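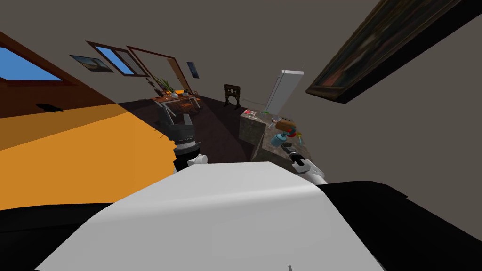
The simulated kitchen used by the Clelance team, with the right gripper near the counter.

Nisha Dhillon joined the robotics club at Clelance to build things. She has spent most of the season at a keyboard.

"Everything we do before July is in simulation," she said. "We don't get time on the real arms until the code holds up."

The club has 16 members and one task for the Zondadia contest: pick up an item at a kitchen counter and set it down somewhere else. Dhillon writes the grasping code. Her log lists 1126 attempts so far.

"Driving up to the counter was the easy part," she said. "Then you have to decide where the fingers go, and the wrist is tilted, and your numbers are off by 2 centimeters." 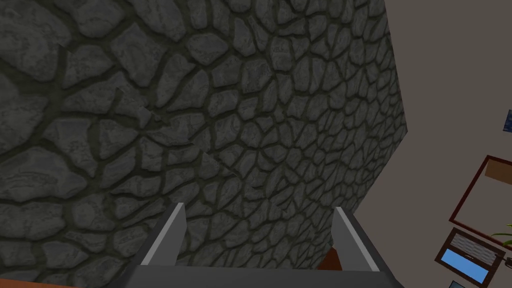
Gripper view over the stone surface, fingers open.

She checks the wrist view first when a run fails — the log comes second. Small items give her the most trouble.

"I close too early," she said. "I'm working on that this week."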